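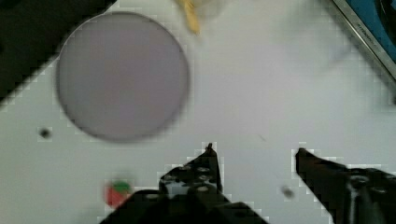
## Chapter 4: Flatness and Surface Finish

A surface is called flat when every point on it lies between two parallel planes a stated distance apart. That distance is the flatness tolerance. It says nothing about texture — a surface may be flat and rough, or smooth and bowed.

### 4.1 Reference surfaces

Flatness is always measured against something. In workshop practice the reference is a surface plate, checked at 20 °C and supported at three points. Takács and Pilkington compared 33 plates and found that 94 per cent of the error in older plates lay near the middle, where wear is greatest.

Section 4.2 deals with straight edges and feeler gauges. Section 4.3 covers the Edell method, in which readings are taken along both diagonals and joined at the centre. Readers should know the rules for adding errors given in Chapter 2.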